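Filed under: Bench Notes / Chores & Machines
Search the notebook... Go

Friday, January 8, 2021

Long entry today, so get a cup of something before you start. I wanted to write down where my head is on the table-tidying question before the week gets away from me, and also because a couple of you asked in the hallway whether I still think we should be doing tables at all, and I gave a different answer each time. So this is me trying to give one answer.

The short version is that I do still think we should be doing tables. I think tables are the most honest test we have of whether a machine can do a household chore, and I think we are further from passing it than our own slides make it look. I don't mean that as a complaint about anybody's slides (I made most of them).

Let me start with what went well, because it did go well, and I was grinning for a good part of Tuesday. The Gendia arm ran the plain wipe-down on the shop bench, start to finish, with me sitting on my hands. It picked up the cloth, it went over the clear part of the bench, it turned around at the end without scraping the vise, and it put the cloth back in the tray. If you had walked in right then you would have said the chore was solved, and you'd have been right about that bench, on that day, with everything already put away by me before I pressed the button. And there's the trouble. The putting away took me longer than the wiping took the arm! I cleared off two mugs, the calipers, a box of inserts and somebody's gloves, and then the machine did the easy part and I clapped for it.

I've been thinking about my mother's kitchen. When she says "wipe the table" she doesn't mean wipe the table. She means look at what's on it, decide what lives there and what doesn't, pick up the things that have to be picked up, leave the things somebody is in the middle of, wipe under what can be lifted, wipe around what can't, and put it all back so that no one feels their things have been messed with. She does that in the time it takes the kettle to boil and she is on the phone while she does it. We have cut that down to "drag cloth over clear surface," and I understand why we did, but I'd like us to stop calling it by the same name.

Now the numbers from the Unby runs, for whoever picks this up after me. We have 415 recorded attempts in the folder counting all surfaces. Of those, 152 are on tables with things left on them the way we found them, and those are the ones I'd look at first. The rest are cleared benches and they'll tell you that the cloth motion is fine, and I believe the cloth motion is fine. I haven't split the 152 by kind of object yet. I started to and then realized that I'd been labeling anything tall as "bottle," whether or not it was one, and I need to go back and do that properly. Please don't quote any success rate from my sheet until I've done it. I mean this kindly.

Things I've learned from watching those recordings, in no good order:

Flat stuff is worse than tall stuff. I would have bet my lunch on the opposite. Bottles look scary because they can fall over, but they stand up where a finger can get on both sides of them, and the Sayegh pads (the new soft ones) hold them nicely. A piece of paper has no sides to speak of. The planner knows perfectly well the paper is there, it drives down to it, the fingers close, and they close on nothing, and then it reports a grasp. I've watched this happen with a napkin, a receipt and a plastic packet. A person slides the paper to the edge of the table and pinches it where it hangs over. We should try that, and I've put it on the list for next month.

Soft tubes are somewhere in between. A half-empty one stands up fine until you squeeze it, and then you have a different shape in your hand from the one you planned for. I'd like the grip force lowered on anything we think is a tube, and I'd like the cap checked first, for reasons that anyone who was near the sink on Wednesday will remember. The stain came out of the sleeve, thank you for asking.

Pump bottles: grab low. The arm likes to take them by the neck, as it's narrow and makes a tempting target, and the neck has the pump on it. Press and lift, and there's soap where there wasn't soap.

Chairs. I've gone back and forth on chairs. For months we've been writing as if the table floats in open space, and it never does. The arm comes in from the front because that's where the base can stand, and from there it can do the near edge and maybe the middle, and the back of the table might as well be on the moon. A person leans. A person also pulls out a chair with one foot without thinking about it, and I don't know how many lines of code that foot is worth, but it's a lot.

And then there's the question of whose things they are, and this is the bit I keep getting stuck on at night. I don't think it's a grasping question and I don't think better fingers will fix it. Take a table with a few ordinary things on it, and think about what you'd want a machine to do with each one if you had only stepped away for a minute.
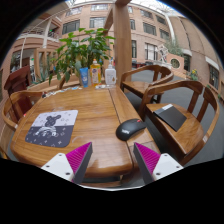
The mouse and its pad I would leave exactly where they are, and so would you. Wipe around them, or lift the mouse onto the pad if you really must, and then set it back. The bottles toward the back could be slid over and wiped behind, and I don't think a soul would mind. The papers or packets at the far left I wouldn't touch at all without asking. And the notebook on the armchair isn't even on the table, so by our rules it doesn't exist, and yet it's the one thing there I would least like a robot arm to bump onto the floor. Our current setup has two bins in its head, "clutter" and "keep," and all four of those answers are supposed to squeeze into them. They don't fit. I'd say we need at least a third one, which is "leave it and work around it," and probably something like "ask," though I know that asking is a whole project by itself and we haven't got a voice on this thing.

I also think we've been lazy about surfaces. Our bench is gray and dull and the same all over, and I'd forgotten how much help that was giving us until I tried the planner on glossy wood. Shine moves when the camera moves. The grain looks like an edge to it, and a seam between two boards looks like a very good edge to it, and I had one run where the arm wiped carefully up to the seam and stopped, like it had come to the end of the world. Same with patterned things lying flat. If something has a cartoon on it and one half is pale and the other half is dark, I'm fairly sure the current version will want to call it two objects. I'd like more wood in the set, more daylight, more patterns, and fewer of my tidy gray benches.

On shop-floor chores I'm more hopeful, and I want to say so, as this entry has been a bit gloomy and I'm not feeling gloomy. The Tridora cart did its sweep of the aisle by the lathes all week and I had to rescue it only once, when it ate a zip tie. Sweeping is a chore a machine can do now, in my opinion, so long as the floor is kept the way a shop floor should be kept. Emptying the chip trays is close. Sorting fasteners into the right drawers is close too, provided they come in one at a time, and I grant you that's a big thing to provide. What these have in common is that the shop already has rules. Every tool has an outline on the wall. You can't ask people to paint outlines on their kitchen table, or anyway I wouldn't want to be the one to ask.

So if someone outside the group wants to know whether machines can do chores yet, I'd say some of them, in places that have been made ready, and with a person nearby who likes them. I'd let one sweep my shop. I would let one wipe my kitchen table after I had cleared it myself. I wouldn't let one clear it, and I think clearing is most of the chore.

To do, mostly me:

Relabel the 152 and stop calling everything a bottle.

Try the slide-to-edge trick on paper, 15 tries on wood and the same again on the gray bench, same packet each time so we can compare.

Lower the force on tubes. Check caps!

Add "leave it and work around it" as a label, even if the planner ignores it at first – I'd like it in the data before we need it.

Draw the chairs into the map, please, even as plain boxes.

Find the other set of Sayegh pads. I had them on Thursday, I'm sure I did, and I've looked in the blue drawer twice. If they're in your coat pocket I won't be cross.

One more thing before I close this up. The Gendia arm's wrist has started making a small ticking sound when it turns past the halfway point. It doesn't seem to bother the motion and I've logged it, but I'd rather it be looked at before we run the long set in February. I left a strip of tape on the cover where the sound is loudest. Leave the tape on until it's been opened up.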